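Apuntes de la sesión 4 — Tejidos de punto: estructura, acabado y conservación

Septiembre de 2025. Se da por leído el capítulo de fibras; quien no lo tenga, que lo pida en reprografía.

## 1. Punto y calada

En un tejido de calada hay dos series de hilos que se cruzan en ángulo recto. En el de punto, el hilo forma bucles que se enganchan unos con otros. De ahí la elasticidad y también la facilidad con que la prenda se deforma si se cuelga mojada.

Distinguimos dos familias:

- **Punto por trama.** El hilo avanza en horizontal. Jersey, canalé, interlock, felpa.
- **Punto por urdimbre.** Los hilos avanzan en vertical y en zigzag. Casi no se corre. Lencería, bañadores, forros.

## 2. La felpa y el perchado

La felpa de sudadera lleva un hilo de fondo y otro que flota por el revés formando bastas. Si se deja así, se llama felpa sin perchar. Si se pasa por cilindros con púas, las bastas se abren y sale pelo: felpa perchada.

El perchado retiene aire y abriga más, pero resta resistencia. Parte de la fibra queda suelta y se desprende en los primeros lavados.

El forro polar se percha también, normalmente por las dos caras, y después se tunde para igualar el pelo. Suele ser de poliéster.

## 3. Gramaje

Se expresa en gramos por metro cuadrado. En el taller medimos dos muestras:

| Muestra | Gramaje (g/m²) |
|---|---|
| Jersey Nuvatness | 157 |
| Felpa perchada Flomden | 300 |

La probeta se corta con troquel circular, nunca con tijera, y se deja reposar en el laboratorio antes de pesarla. Anotad la humedad de la sala. En agosto repetimos la pesada del jersey con la ventana abierta y hubo que descartarla.

## 4. Pilling

Las bolitas aparecen cuando las fibras cortas salen a la superficie y se enredan por roce. En algodón acaban cayendo. En mezclas con poliéster la fibra sintética las sujeta y permanecen.

Influyen la longitud de la fibra, la torsión del hilo y el acabado. Una torsión alta reduce el pilling y endurece el tacto.

## 5. Lavado y guardado

1. Del revés, con la cremallera cerrada si la hay.
2. Agua fría o a 30 °C; centrifugado corto.
3. Sin suavizante en prendas perchadas: apelmaza el pelo.
4. Secado en plano para el punto grueso.
5. Plancha solo por el revés y lejos de la estampación.

El punto grueso se guarda doblado. En percha, el peso tira de los hombros y la columna de mallas se alarga. Conviene que el pliegue no caiga sobre un estampado plastificado, que puede agrietarse con los meses.

Para el próximo día: ejercicio 12 y traer una prenda de felpa propia, con la etiqueta de composición. 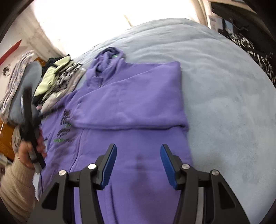 Joni Harju pregunta si lo del suavizante vale también para la felpa sin perchar, porque en su casa lo usan siempre y las bastas del revés siguen sueltas después de muchos lavados.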